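Folding software still can't say when it's lost

Vendon says its new planning software for cloth handling will be ready for paying customers in June. The demo clips look good. The release notes, which fewer people will read, are less cheerful.

The package, called Brumley, takes recordings of people working with hand-held grippers and turns them into motion plans for two-armed robots. Version one was trained on 900 recordings of garments being spread and folded. Vendon quotes a success rate of 84 percent over 500 trials, all on the same few items.

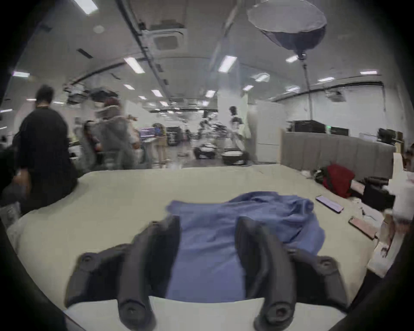 What counts as a success is left to the customer to guess. Solveig Holmgren, who runs the planning team, said on Wednesday that a fold passes if the planner reaches its last step without raising an error. That is a test of whether the software finished. It says very little about the shirt.

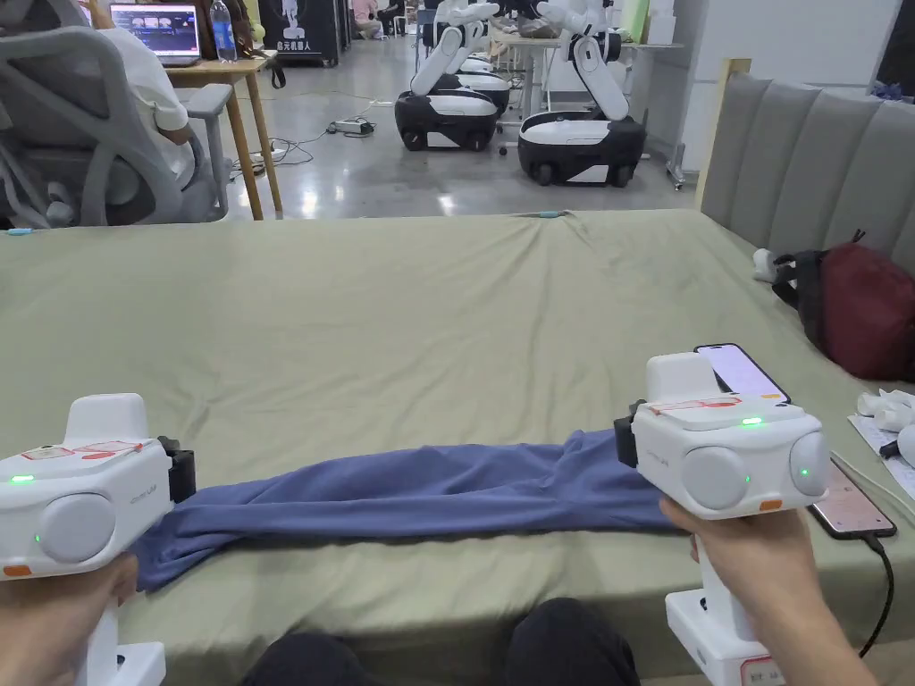 By Willy Van Leeuwen

The perception side has a similar gap. Brumley picks two grasp points on the cloth, then plans both arms together so the fabric stays stretched between them. If one point is hidden under a fold, it makes a guess and carries on. There is no confidence score in the output and no way to ask for one.

Signe Engebretsen, who tests automation tools for laundries at Trinthorpe, wants the failed runs released as well – all of them, with logs. "I can't buy a percentage," she said. "Show me what it does when it picks the wrong corner."
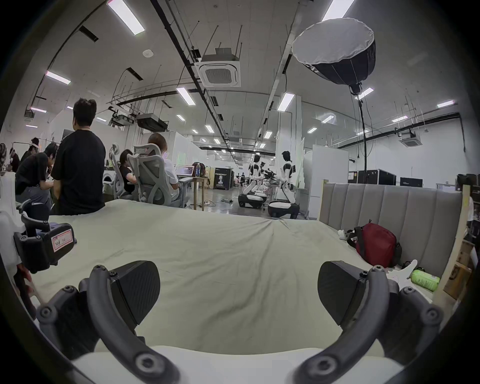

Hand-held grippers over a sheet-covered surface.

Holmgren said a replay tool is planned but gave no date. Until then, customers get a 17-page setup guide and a support address. Pricing has not been announced.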